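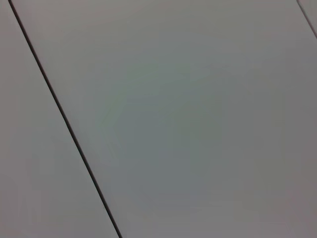 Jolene Ormsby

Learning to swim when everyone assumes you can: speaker notes

(Water bottle on the left. Don't read the first paragraph off the page, you know it!)

Hi everybody, thanks for coming in after lunch, which is a brutal slot for me and a very good one for napping. I'm going to talk about learning to swim as a grown-up. I was 31 when I started. I'd grown up near water, I'd been on boats, I'd been to I don't know how many pool parties, and I had a whole system for not getting in. I was always the one holding the towels. I was a fantastic towel holder.

Ask for hands here: who learned as a kid? Who learned after 20? Who'd like to keep their hand down, thank you very much? Leave a little pause. Last time a guy in the back put his hand up for all of them and it got a laugh, but don't fish for it.

So the thing that got me in the water was a trip to the lake at Sisthorpe. A friend's little girl asked me to come out to the floating dock with her, and I said I had a stomachache. She was so nice about it. She brought me a cracker. I sat on the shore with my cracker and my fake stomachache and decided I was going to sign up for lessons the minute I got home. (I signed up in May. The trip was the summer before. Feel free to judge.)

The class was at the Tulislow pool, seven in the morning, before the lap swimmers showed up. My teacher was Severin Steiner, and I want to spend some time on him because a lot of what I have to say today I stole from him. First lesson, I had my new suit and my new goggles and I was ready for somebody to yell "kick!" at me. We didn't kick. We stood in water up to our ribs and breathed out through our noses. For forty minutes! I went home and told my husband I'd paid good money to hum in a pool.

Slow down here, this is the part people write down.

Breathing out is most of it. If you hold your breath underwater, your chest gets tight, your shoulders come up around your ears, and then when you do turn your head you have to get rid of the old air before you can get any new air, and there isn't time, so you gulp. And when you gulp you get a noseful, and when you get a noseful you stand up and decide you're a person who can't swim. I did this over and over. Severin would just wait for me to finish coughing and say, "Okay, and out through the nose."

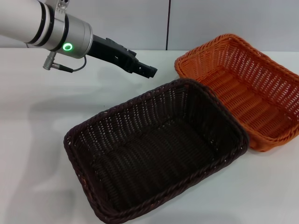
He had us hum because you can't hum and hold your breath. Try it now, go on, I'll wait. Any tune. I did "Happy Birthday" for weeks, and there's a woman from my class, Mitsuko Mizuno, who did an entire opera, with a key change, bubbling away in the next lane over.

It took me 4 lessons to put my whole face in and leave it there. If you teach adults, please write that number down somewhere, because I spent every one of those mornings sure I was the slowest student he'd ever had. I asked him, later, and he said I was right in the middle. I could have used hearing it in week one.

Next up is floating. (Skip the story about the nose clip if you're past ten minutes.)

I hated floating. People kept telling me to relax, and I'd like to put in a formal request that we retire that word. What worked was having a job to do. Look at the ceiling. Push your belly button up. Let your ears go under. My ears were the big one for me, I didn't want to lose the sound of the room, and as soon as I let them go under, my hips came up by themselves. I remember lying there thinking, oh, this is quiet. Then I thought about my feet and sank.

Practical stuff now, go quicker.

Get goggles that fit before you get anything else. Press them on without the strap, and if they stick for a second they're good.

Go when it's boring. Early morning, bad weather, the last hour before closing. You don't want to practice blowing bubbles next to a birthday party.

Stay where you can stand until you're tired of it. I stayed a lot longer than I needed to and I'm fine with that.

Always have a lifeguard or your teacher there. I say this in every version of this talk and I'll keep saying it.

Keep a notebook, if you're a notebook person. Mine says things like "bad" and "less bad" and, on one page, "ate a bagel first, never again."
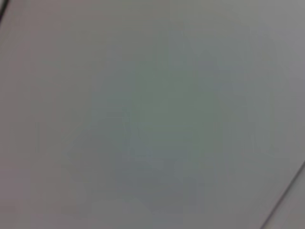 Pale gray, very close up.

It was 393 days from my first lesson to the day I went back to Sisthorpe. I know because of the notebook. I swam out to the dock, mostly breaststroke with some dog paddle in the middle where I got rattled by a weed touching my leg. Mitsuko swam next to me, and there was a guard on the beach. I'd love to tell you it was graceful. I came up that ladder like a dropped mop.

The little girl wasn't there that day, she was at camp. I mailed her a box of crackers.

If there's time: the question I always get is whether kids learn faster. Some do, sure. They also don't lie awake planning what their face will look like. Severin told me the adults in his class practice more and listen better, and that they apologize constantly. I apologized to a kickboard once.

Questions. Repeat each one into the mic so the back row can hear. Flyers for the Tulislow beginner class are on the table by the door, and the early class still has 3 spots.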